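Filed under: Robots, Home & Laundry, Threads
Last updated: December

ok thread. people keep asking me if the robots can do the chores yet. short version – some of them, slowly, if you tidy up first. long version below, typing this between loads

Background for new followers: I run the back room of a wash-and-fold in Jatness. Two washers the size of a small car, one folding table that matters, and a sock problem. So when somebody says "home robot folds laundry" I watch the whole video. Twice.

First thing I look for is the cut. Shirt goes down flat, cut, shirt is folded. What happened in the middle? The middle is the job

Second thing is where the shirt came from. If it starts out flat on the table, a person put it there. Getting one shirt out of a warm tangled pile without dragging a bra and a pillowcase along with it, that's most of my shift right there.

Went to see the Gritel demo last spring. Their arm did towels. Good towels! Square corners, neat stack, I'd have sent them out the door. Then a guy from the crowd handed over his hoodie and they very politely gave it back to him.

Towels are the easy end. A towel is a rectangle and it stays one. Fitted sheets I won't even bring up, half the humans I've trained can't do them

Numbers, because somebody always wants numbers. I timed myself on a slow afternoon. 208 socks, matched and rolled, came out to 8 seconds a sock, and that's with the radio on and one phone call. The Gritel arm took longer than that to let go of a towel.

and before anyone says it yes the arm doesn't get tired. It also doesn't notice when there's a pen in the pocket. Ask me about the pen. (don't)

Shop floor is a different story, and I'll be fair here. The bagging machine at the Vik plant does the same bag all day and it's great. My cousin used to do that job by hand and his wrists are wrecked. Same bag, same spot, same height – machines have had that one for years.

What they don't have is "whatever is in this basket". My basket changes every ten minutes. Baby stuff, chef whites, a dog blanket, one very small sweater that did not used to be small.

Borghild Nygård, who taught me this trade, has a test for it. She doesn't care if it can fold. She wants to know if it can get to the bottom of the basket with no one standing next to it. So far everything I've seen has had someone standing next to it, usually with a hand near the big red button.

Ciseck wanted $2000 a month to lease their folding unit. Shirts and pants only. Nothing under a kids size 8, no socks, no underwear. So basicly it leaves me the small stuff, and the small stuff is what eats my evening.

I did the math on paper. We ran 832 bags last quarter and I'd say roughly a third of the handling time is socks. A machine that skips socks skips the part I'd pay for.

Somebody in replies: "just buy all the same socks." Sir these are not my socks

Dishes, quickly, since you all asked. Dishwasher counts as a robot in my book and it's the best one in your house. Loading it is still on you. Scraping too. Same shape of problem as the laundry, the box does the hot wet part and you do the fiddly part at both ends.

Vacuums: fine. Mine is fine. It can't do the stairs and it ate a charger cord but I'd buy it again, that's more than I can say for the mop one.

What I do think is close: towels, flat sheets with a helper, sorting lights from darks, moving full carts from A to B. I'd take the cart one tomorow. My back would take it yesterday.

What I don't think is close: inside-out anything. Straps. Tights. Deciding that a stain needs a second go.
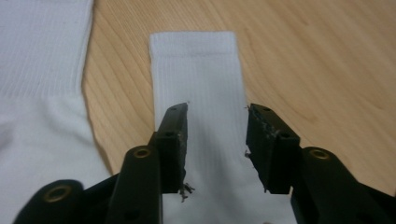

Socks are where I'd start if I built these things, and I'd start small, two fingers and one sock. That's about the size of it in the picture, white sock laid out flat on a wood table, cuff at the far end, a black finger either side. Look at the pads on those fingers though, all worn and ragged with gray bits hanging off. Fuzz like that next to white knits would make me nervous, I'd be picking lint off every pair. Also flat on a table is the easy version, come back to me when it's balled up inside a pant leg. dryer's buzzing, more tonight maybe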